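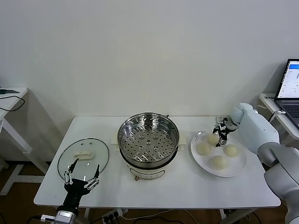 Went to the open day at Drimen this afternoon. They build control software for two-armed robots and once a year they let people in to watch. Posting my notes here as a thread before I forget them.

Signed up through work. I run the prep kitchen for a small catering outfit and my boss, Roxana Ospina, wanted to know if any of this is close to being useful for us. Short answer is no, but I'm glad I went.

Check-in was at 1. You get a sticker with your first name and a sheet with the floor plan on it. They had 96 people signed up and split us into groups. Mine was the last one through the manipulation lab, which meant a long wait in the hallway next to the coffee.

Our guide was Latifa El Sherbiny. She works on grasping. She asked everyone to stay behind the tape and keep bags off the floor, and then she got right into it, no slides.

The task on the day was steamed buns. Four buns on a plate, an electric steamer with an empty basket, glass lid lying flat on the table to the left. The robot is supposed to move the buns from the plate into the basket. Right hand does the carrying.

The hands were the part I wanted to see. Black fingers, silver joints, several fingers on each. I had been expecting the two-jaw kind that looks like a pair of pliers. I handle dough all day and I would not want to pick up a bun with pliers.

Latifa said buns are a good test object for them. A mug is the same shape every time. A bun isn't, and it dents. If the fingers close too hard you see it right away on the smooth top, and you don't need a sensor to tell you.

It goes slowly. One bun took long enough that the man next to me checked his phone and put it away again before the hand had let go. At our place Leidy Escobar loads a full steamer in the time it took me to type that.

Somebody asked if it could go faster. Yes, but they don't run it faster with visitors in the room. Somebody else asked if it was being driven by a person with a joystick. For our session, no. They do collect examples that way, though. For this task they recorded 152 of them.

I asked about the lid. Putting the lid on is a separate task and they don't chain the two together yet. The handle on it is plastic and the glass is hard for the cameras, because they get the reflection and the tabletop showing through at the same time.

I also asked about steam. They haven't run it with water in the pot. Latifa was straight about that. Hot food means a different set of rules for the building, plus moisture near the joints, and they want the cold version solid first. I wrote that down for Roxana because it's the main thing she'd ask.

We saw one drop in our session. The third bun slipped sideways, landed on the rim of the basket and rolled back onto the table. The robot stopped. Latifa reached for the stop button, put the bun back on the plate by hand and started it again. It got that one on the second try.

She said a clean run, all four buns in with no help, happens 80 percent of the time on a good day. I can't use that in a kitchen. I can see why they're pleased with it in a lab.

Next room over was a smaller team showing a sorting bench for wood offcuts, under the name Sostutwood. Fixed arm, suction cup, conveyor. Much faster and much less interesting to watch. The guy running it, Orlando Taipe, said theirs will be out on a shop floor by March.

Things I'd want before anyone puts one of these near my line: a hand you can wash, a way for it to tell you it's stuck without a laptop next to it, and a price. I asked about the price. They don't sell it.

Practical stuff if you go next year. Street parking only. The lab is up one flight, and there's an elevator if you ask at the desk. Kids are fine, but the tape is a long way back for short people, so get them to the front early.

They do another round of visits for schools and trade groups. Sign-up is by email, on the back of the floor plan sheet. I'll post the address tomorrow when I have the sheet in front of me. I left it in the van.

Edit to the post about the drop: Efraín Ospina was in my group and says it was the second bun and not the third. He was standing closer than me, so go with his version.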